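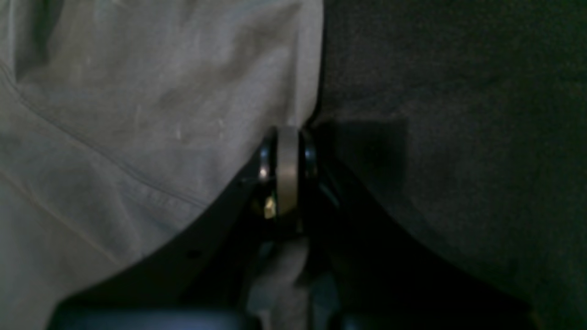
Tela de color gris claro con una costura larga en diagonal.

Microbiota cutánea

La microbiota cutánea es el conjunto de bacterias, hongos, virus y ácaros microscópicos que viven de forma habitual sobre la piel humana y en el interior de sus folículos y glándulas. Es un ecosistema de una riqueza asombrosa: en un mismo cuerpo conviven zonas tan distintas entre sí como un desierto y una selva tropical, y cada una tiene sus propios habitantes. El antebrazo es seco y fresco, la axila es húmeda y cálida, la frente abunda en sebo, y los microorganismos que prosperan en una de estas regiones pueden resultar muy escasos en otra.

Composición

Se han identificado en la piel humana más de 1000 especies bacterianas, aunque unos pocos géneros dominan casi siempre el paisaje. Cutibacterium prefiere las zonas grasas, como la cara y la parte alta de la espalda, donde se alimenta de los lípidos del sebo. Staphylococcus y Corynebacterium abundan en los pliegues húmedos. Entre los hongos destaca Malassezia, una levadura incapaz de fabricar todos los ácidos grasos que necesita y que los toma de su hospedador (una dependencia fascinante, que explica su predilección por el cuero cabelludo). Los ácaros del género Demodex completan el cuadro: habitan los folículos pilosos y pasan inadvertidos para la inmensa mayoría de las personas.

La composición varía mucho de un individuo a otro, pero en cada adulto sano se mantiene notablemente estable a lo largo del tiempo, incluso con el lavado diario. Los folículos y las glándulas actúan como reservorio, y desde allí la superficie se repuebla en cuestión de horas.

Adquisición y desarrollo

La colonización empieza en el nacimiento. Los recién nacidos por vía vaginal reciben sobre todo bacterias de la madre, entre ellas lactobacilos; los nacidos por cesárea muestran al principio comunidades más parecidas a las de la piel adulta. Estas diferencias se atenúan durante las primeras semanas, a medida que el contacto con los cuidadores y el entorno va sumando especies.

En la primera infancia ocurre algo extraordinario: el sistema inmunitario aprende a tolerar a sus vecinos. En estudios con ratones, la exposición temprana a Staphylococcus epidermidis favorece la llegada a la piel de linfocitos T reguladores, que moderan la respuesta inflamatoria frente a esa misma bacteria en la vida adulta. La pubertad trae el siguiente gran cambio. El aumento de la secreción sebácea transforma el medio y las especies lipófilas se multiplican.

Funciones

La microbiota forma parte de la barrera cutánea tanto como el estrato córneo. Al descomponer los lípidos del sebo libera ácidos grasos que contribuyen a mantener un pH ligeramente ácido, poco favorable para muchos patógenos. Algunas cepas van mucho más lejos y producen sus propios antibióticos: ciertos estafilococos comensales sintetizan péptidos capaces de frenar a Staphylococcus aureus. También se ha observado que participan en la cicatrización de las heridas y en la maduración de los queratinocitos - un campo joven y lleno de preguntas abiertas.

El olor corporal es otra de sus obras. El sudor de las glándulas apocrinas apenas huele cuando se segrega; son las bacterias de la axila las que transforman sus componentes en compuestos volátiles, entre ellos algunos tioalcoholes perceptibles en cantidades ínfimas.

Desequilibrios y enfermedad

Se llama disbiosis a la alteración de estas comunidades. En los brotes de dermatitis atópica suele disminuir la diversidad bacteriana y aumentar S. aureus. En el acné interviene Cutibacterium acnes, aunque la especie está presente también en pieles sin lesiones, y hoy se presta más atención a las diferencias entre cepas. Malassezia se asocia a la caspa, la dermatitis seborreica y la pitiriasis versicolor. En todos estos casos cuesta separar la causa de la consecuencia, porque la inflamación modifica a su vez el hábitat.

Factores externos

El clima, la higiene, los cosméticos, los antibióticos y la convivencia dejan su huella. Las personas que comparten vivienda tienden a parecerse en su microbiota cutánea, y quienes conviven con perros comparten bacterias también con ellos. La ropa interviene en este intercambio: retiene humedad y células desprendidas, y los tejidos sintéticos y el algodón no alojan las mismas especies después del ejercicio.

Véase también

Microbiota intestinal
Estrato córneo
Hipótesis de la higiene
Péptidos antimicrobianos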